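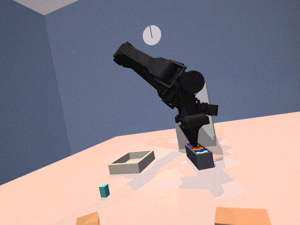 Student Projects - Comparative Government

Rules of Succession in Small Monarchies: Project Report

Zohreh Safavi and Ferdinand Kaufmann
December 10, 2018

1. Aim

The project asked how far a written succession rule limits the choice of a new head of state. Two model states were drawn up for the purpose. Esden has a fixed rule: the crown passes to the eldest living child, and the assembly only records the fact. Surport has an open rule: the ruling family puts forward a name and the assembly may accept it or send it back.

2. Method

Each state was given the same starting position: an elderly ruler, a deputy who already handles daily business, and an assembly with limited powers over the budget. The ruler's death was then introduced in April of the model year. We worked through the transfer of power in three stages, namely the vacancy, the naming of a successor and the oath. The text of each constitution was fixed before work began and was not altered.

The distinction between the formal and the working holder of power follows the course notes. A constitution may be read as a set of linked offices, each able to move only as far as the next one allows. The robot arm is a fair comparison: two long links meet at a blocky elbow, and the position of one limits where the other can go. In Surport the deputy occupies that joint. He holds no claim under the text, but both the family and the assembly must deal with him during the vacancy.

3. Results

In Esden the vacancy lasted less than a day. In Surport it lasted seven days, and the first name was sent back. The candidate finally accepted, a cousin from the Tabrizi branch, was older than the one refused and had the deputy's support. Foreign policy did not change in either state. The border agreement with Okosberg was renewed on the same terms in both cases. 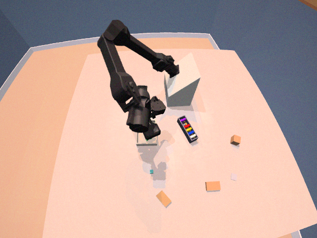

Age proved to be a weak guide to policy. An older successor was expected to keep existing ministers, and did so in Surport, but the same result followed in Esden under a much younger one. The cause in both was the budget, which had already been passed. Like the large dark cylinder hanging below the arm's lower joint, the budget hangs from the office whoever takes it up. Only the appointment of the next heir produced a clear difference. Esden had none to make, while in Surport it reopened the dispute between the branches.

4. Limits

The model leaves out the press, the courts and any outside pressure beyond Okosberg. The length of the Surport vacancy depends heavily on how often the assembly may meet, and this was set by us at one sitting every two days. A further run with daily sittings is planned.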